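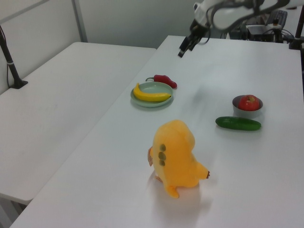

Miltomow Play Food, loose pieces – review

Posted 4th February

I bought four pieces of Miltomow play food in June: the banana, the apple, the chili pepper and the cucumber. They are sold singly, so you can skip anything you don't want. No plate or bowl comes with them. I use a pale green plate and a small round bowl I already had.

I wanted play food that looks like food. The last set I owned was from Baird, and it was fine for a toddler, but everything in it was the same flat color all over and the pears could have been light bulbs. I was after something a child could name right away.

Looks

The chili pepper is the best of the four. It is a strong red with a glossy, slightly wrinkled skin and a short green stem with a curl in it. The apple is red with yellowish streaks near the top and a small dimple where the stem would go. The cucumber is dark green and bumpy, and one end is a little narrower than the other, the way a real one is.

The banana is the weak one. The shape is right, with a gentle curve and a dark brown stem tip, but the yellow is very bright. Next to the other pieces it looks like it came from a different line. Children don't mind. I would have liked it toned down a bit.

Size

Measure your dishes before you order. The apple nearly fills my small bowl, and nothing else is going in there with it. The banana goes right across the plate. If you have one of those miniature tea sets, these pieces will be too big for it.

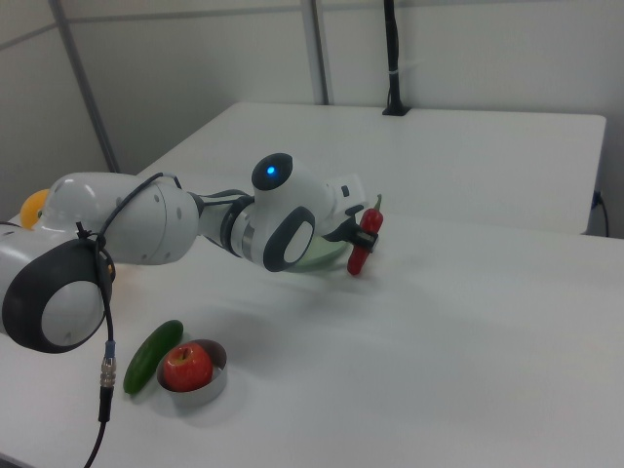
The pepper has a good shape for picking up. It tapers toward the tip and the stem gives you something to aim for. The cucumber is glossy as well as bumpy, and small hands usually go for it with a full fist. It also rolls if you set it down on a slope, so I keep it on a level table. The banana stays where you put it.

Sorting and setting the table

I mostly use the pieces for simple instructions. Put the pepper on the plate, put the apple in the bowl, move the cucumber next to the bowl. Four pieces and two dishes go further than I expected, and the colors are far enough apart that "the green one" or "the yellow one" works for a child who doesn't have the names yet. The one overlap is red, with the apple and the pepper, and that is useful once the easy version gets boring.

A plain white tabletop helps. I tried a patterned cloth first and the cucumber got lost on it.

Cleaning

I wipe them with a damp cloth and leave them out to dry. The banana and apple take a few seconds. The cucumber takes longer, as crumbs catch between the bumps, and I go over it with a soft toothbrush every so often. The wrinkles in the pepper need the same treatment but less of it. I have not put any of them in the dishwasher.

Wear

After some 20 sessions the color has held on all four. There is a light scuff on the apple where it was dropped on a concrete step. The pepper's stem is still firmly on, and that was the part I expected to go first.

Ordering

Mine came from Zalura. Delivery took 3 days and the pieces were in one paper bag inside the box with no padding – nothing was damaged. Trordale also carries the line but had no cucumber when I looked.

Would I buy them again? The pepper, apple and cucumber, yes. I would look at other brands for the banana. I am thinking about adding the eggplant and a lemon, if the lemon is a quieter yellow.

Rating: 4 out of 5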